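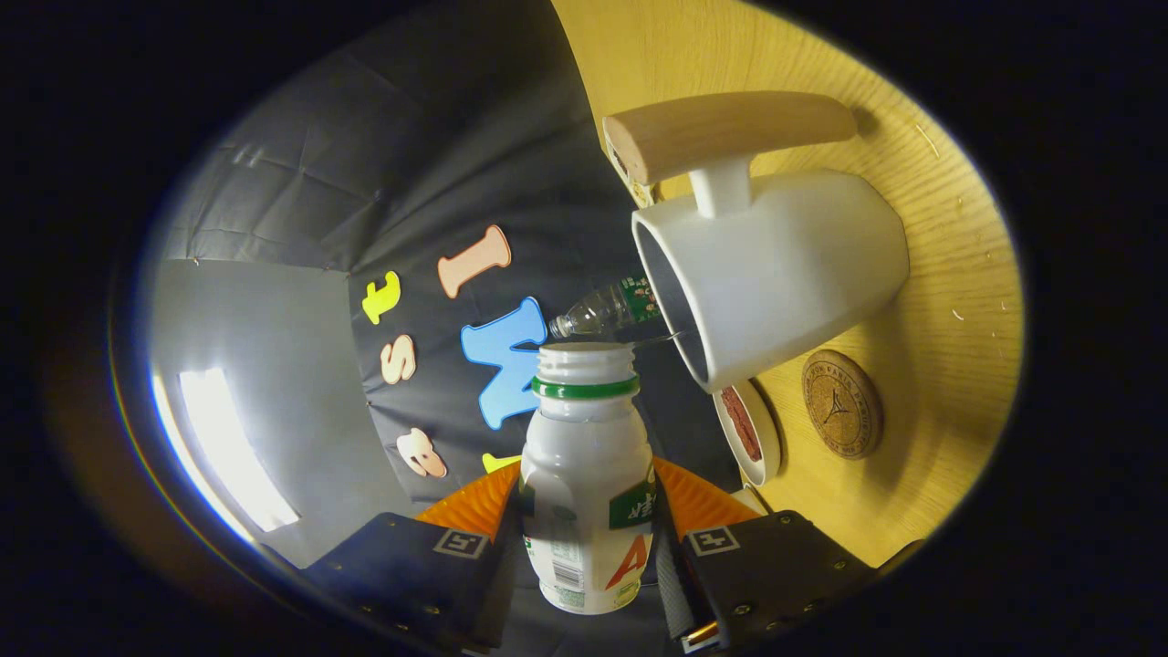 White bottle without its cap, with the mug and the small clear bottle behind it (item 3).

Minutes of the kitchen meeting, Utine house, August

The meeting was opened at 19.30 in the ground floor kitchen. Reiko Hirose was in the chair and Vostska took the minutes. Macapagal joined during item 2.

1. Previous minutes
The minutes of the last meeting were read and accepted. One correction was made: the new sponge holder was paid from the house money and not by Macapagal.

2. Shelf by the window
The shelf is still not fixed properly. Macapagal has the screws but not the right drill. It was agreed that no heavy jars are put there until the work is done. Brilevum, the shop at the corner, lends drills to customers and Macapagal will ask there.

3. Bottles, mugs and small dishes
This item took most of the evening. Reiko Hirose referred to the picture at the top of these minutes. The white bottle with the green ring on the neck stands open, and the mug with the wooden handle is lying on its side with a small clear bottle in its mouth. There is also a small white dish with something reddish-brown in it. Vostska asked what is in the dish. Those present could not say, and it was agreed to throw the contents away and wash the dish.

The following was decided:
– Every bottle that is kept must have its cap. Spare caps go in the tin beside the bread bin.
– Bottles without a cap are rinsed and put out with the recycling in the same evening.
– Mugs are stored upright and nothing is kept inside them.
– Small dishes are emptied after the meal. If somebody wants to keep a sauce, it must be covered and marked with a name.

Macapagal found the third point too strict, as the cupboard is small and a mug is a practical place for small things. The point was put to a vote and accepted, with 2 in favour and Macapagal against.

4. House money
There are 22 euros in the box. A new drying rack may be bought for up to 30 euros, but only after the next contributions are paid.

5. Other business
Vostska asked that the kitchen window is closed at night. Agreed.

The meeting was closed at 20.40. Next meeting: in 2 weeks, same place. Reiko Hirose will bring the list of cupboards.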